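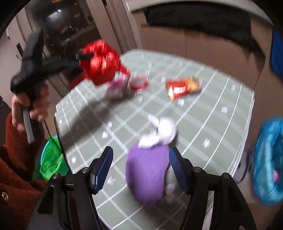 The cheap part is the gripper

Fadime Gökçe keeps two budgets for Ziklow. One went to the bank and says "robot arm" in large letters. The other lives on the back of a delivery note and lists finger pads, springs, cables and tea, and is the one she believes.

Ziklow packs gift parcels for small shops, and wants an arm that can pick a soft toy out of a heap without strangling it. Before buying one, Gökçe decided to pay for the teaching first: hand-held grippers, worked by people across an ordinary table, with a camera on the tool. Snack packets, tins and plastic bags go on the cloth and are picked up until everyone is sick of them.

"The salesman wanted to talk about reach," she says. "I wanted to talk about carrier bags."

Sanard quoted for 4 grippers with spares. Kwiatkowski quoted for a finished arm, installed, and left a brochure so heavy it is now used as a doorstop. The difference between the two would have bought a decent van.

The plan, named Eline after nothing in particular, sets aside 42 working days for recording. Gökçe allowed 37 at first, then remembered August – when half the staff vanish and the other half wish they had. Almost four of those days have gone on arguing over storage, an item missing from both budgets.

Her advice to other small firms is dull and probably sound. Ask the price of replacement pads before the price of the arm. Find out who pays for the cable when someone treads on it. Get the delivery charge in writing.

The arm itself goes before the bank again next spring. The delivery note has been stapled to a second delivery note.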